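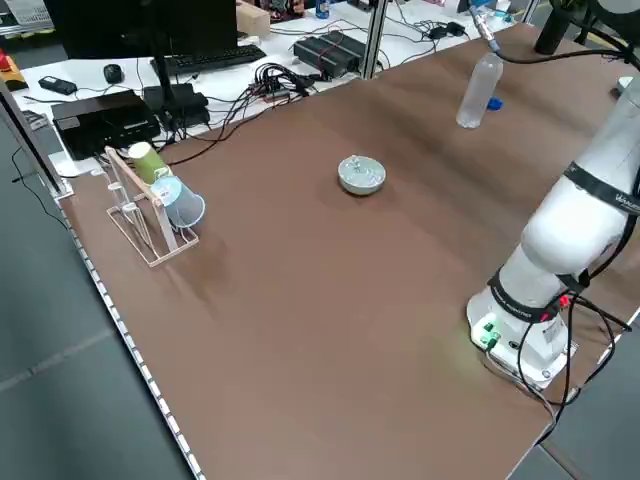 Soup Swap Returns in December

12 shares | 3 comments

The winter soup swap is back at the Veson Street hall in December, from 11 in the morning until 2 in the afternoon. If you came last year, the setup is much the same. If you didn't, you bring soup in containers, you put it on the table, and you leave with the same number of containers filled with other people's soup.

Each household should bring 6 one-quart containers of one kind of soup. Please freeze them solid the night before. Last year a few batches came in still warm and had to go straight back home, because we can't put warm soup next to frozen soup for three hours. Plastic deli tubs with tight lids work best. Glass jars are fine if you leave an inch at the top, but they are heavy to carry and a couple cracked in the freezer.

Label every container on the side as well as the lid. Lids get switched. Write the name of the soup, the month you made it, and everything that went into it, including the stock. "Vegetable soup" made with chicken broth caused some trouble last time, and two families took it home without knowing. If there are nuts, dairy, shellfish, wheat or celery in it, write those in capital letters.

Tasting

New this year is a tasting hour, from 11 to noon. Bring one extra pint, hot, in a thermos or a small slow cooker. Bring your own bowl and spoon too. We used paper cups last year and filled three trash bags with them, and the cups were too small to get a decent piece of potato into. Any bowl will do. A shallow one cools the soup faster, which helps if you plan to try several. The kitchen sink will be open for rinsing between tastes — dish soap is there, towels are not.

Picking starts at noon. You draw a number at the door, and we go around in order, one container per turn, until the table is clear. Please don't set containers aside before your number comes up. If you have to leave early, give your number and a short list of what you'd like to a neighbor.

What went fast last year

The lentil and lemon went in the first round, and so did the beef barley. Split pea was slow at first, then all gone by the end. We had four versions of butternut squash, and most of those were left for the last turns. Squash is still welcome, but if you were going to make it anyway and have a second idea, go with the second idea. There was only one fish chowder and several people asked for more.

Soups with pasta or cream don't freeze as well as the others. Noodles go soft and cream can split when it is reheated. If you make chicken noodle, leave the noodles out and tape a small bag of dry ones to the lid. For creamy soups, stop before the cream goes in and write "add half a cup of cream" on the label.

Signing up

The sheet is on the board by the mailboxes at the Pulach Road entrance. We have room for 24 households. Put down the kind of soup if you know it. You can change it later, just cross it out and write the new one above.

Parking behind the hall is tight, and the Haruna Lane side is closed while the curb is being redone. The front lot at 616 Veson Street is open for unloading only. Bring a cooler for the trip home, as there is just one freezer in the hall and it will be full by the time we start.

Spare containers can be dropped in the blue bin inside the front door any time before the swap.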